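Speaker notes: kit packing for the Tanoli table tennis sessions

Opening. Thank members for attending. The subject is the storage of bats, cases and canvas bags between sessions. Allow 13 minutes, with questions at the end.

Point one. Kit is set down along the wall of the papered bay before any packing begins. The marble-patterned floor must be kept clear of grit.

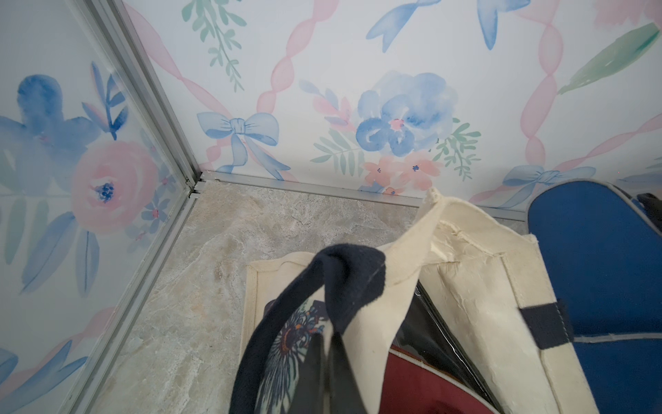
Members are asked to return each bat to a case after play. Nearly 300 loans were recorded up to August, and most complaints concerned bats stored without one.

Point two. Cases are to be lined up before the bags are filled. A case with a clear window may be checked without opening it.
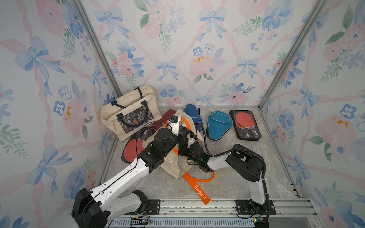
Canvas bags should be opened fully and the straps laid flat. Heavier items go in first. Pause for questions on the Nunder loan form, then hand over to the next speaker.

Contact: Tanoli Sports Office | © Tanoli 2019 | Back to top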